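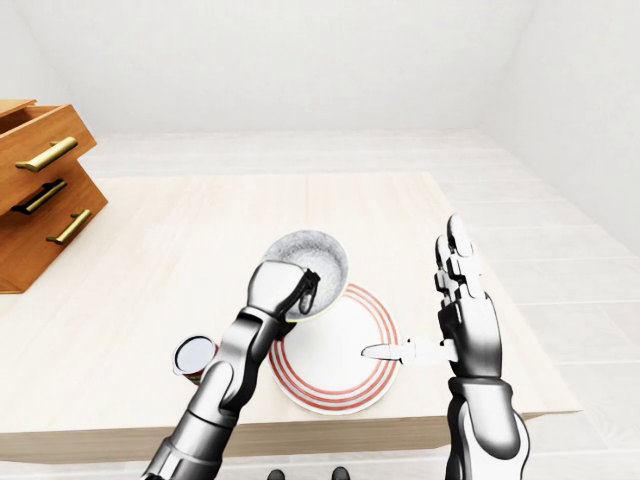 Wanted: patient people for a table-setting robot
Nullavwood Shared Workshop, Bay 3

Paredes is a two-armed humanoid that exists mostly in simulation and partly in my garage. The simulated one is shiny, has all its fingers and can pick up a bowl and a table knife. The real one has a left forearm, most of a wrist and a smell I am still investigating. We want to bring the two closer together by September and we need more hands. Human ones, for now.

The job it is learning is setting a table for one. Bowl, plate, knife, a can of something for dinner. There is also a little chest of drawers on the simulated table, and opening the top drawer is the next task on the list. You would think a drawer was easier than a knife. Come along and be corrected.

Who we're after

Drivers. You put on the headset and gloves and steer the simulated arms through the task, over and over, while the computer records what you did. A good run takes 28 seconds. Mine take longer and contain language. We have 600 usable runs and would like another 500 before we touch the training settings again. No experience needed, though people who play an instrument or ice cakes seem to get the hang of it fast. Left-handers very welcome, as the left arm does the bowl.

One builder. You can solder, you own opinions about bearings, and you don't mind taking apart a thing you put together last week. The finger joints are printed and need redesigning. Mared Gronow did the current ones and has asked to be replaced by somebody with smaller thumbs.

One person who understands contact physics, or is willing to look as if they do. At the moment the simulated bowl slides about like soap if you grip the rim a bit off centre. Crisanto Samonte has been fiddling with the friction values since we started and would love some company.

What you get

Tea, biscuits, your name in the project notes and a key to the bay once you've done the safety induction. There is no pay. The whole budget to date is $2672, and the largest part of that went on motors which arrived in the wrong colour and the wrong size. Drivers get their bus fare from Sollonside covered if they keep the ticket.

The fine print

You need to be 16 or over, and under-18s need a signed form. The headset makes some people queasy, so sessions stop at half an hour, and you can stop sooner without giving a reason. We keep your hand movements and nothing else. Closed shoes in the workshop, please – the real forearm has been dropped before.

How to apply

Leave a note in the Paredes pigeonhole at the front desk, or ask for Amna Mirani on a Tuesday evening. Tell us which role you want, which evenings you can do, and the last thing you fixed. If it didn't stay fixed, tell us that as well.

Posted March 2020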